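Rukwood: ¿la IA de la vecina aprende de verdad o es puro marketing?

Publicado por Nuno Teixeira

Llevo dos semanas con Rukwood en Android y sigo sin creerme lo que pone en la ficha. Según ellos, la vecina de la casa Alvarado "recuerda tus rutas" y cambia las trampas cada noche. Yo he entrado siempre por la ventana de la cocina y me ha pillado más o menos las mismas veces que al principio. ¿Alguien ha comprobado si aprende algo? Y otra cosa: ¿el pase de Birnance sirve para algo o son 300 monedas tiradas?

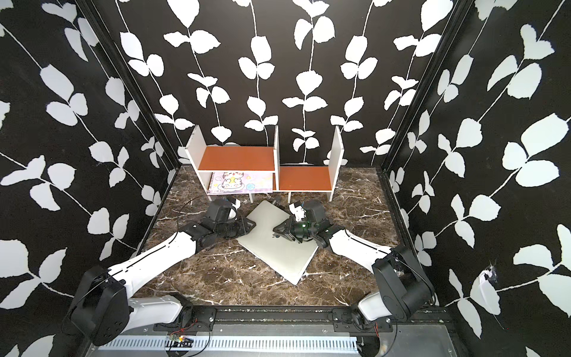

Papel negro con enredaderas blancas, muy del estilo del pasillo de los Alvarado.

Vitória Seixas

Claro que aprende, a mí me puso un cepo justo en la puerta del sótano. Reinstala y verás. El pase ni idea.

Azadeh Rostami

Un cepo en la puerta del sótano le sale a todo el mundo, Vitória, eso no demuestra nada. Yo hice la prueba en mayo: partida nueva, misma ruta todas las noches, y luego otra partida cambiando de ruta cada vez. Las trampas aparecían en los mismos sitios en las dos. Para mí hay una lista fija y el juego va tirando de ella. Puede que en difícil sea distinto – no lo he probado y tampoco me fío de los vídeos de Viltex. 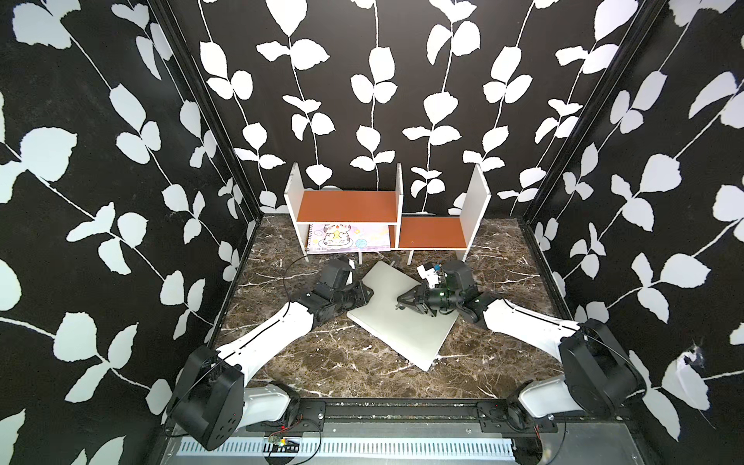 El pase de Birnance te da el desván, dos linternas y un diario que se lee en cinco minutos. El desván es lo único con algo de interés, y aun así el puzle de la losa está medio roto: hay que girarla hasta dejarla torcida, como el tablero gris claro de la foto, en diagonal y con una esquina hacia delante. Si la pones recta, que es lo que pide la pista, no se abre nada. Escribí a soporte y me contestaron que borrase la caché. La borré y sigue igual. Yo guardaría las monedas hasta que saquen un parche, y antes de gastarlas miraría si el parche toca el desván o solo añade sombreros.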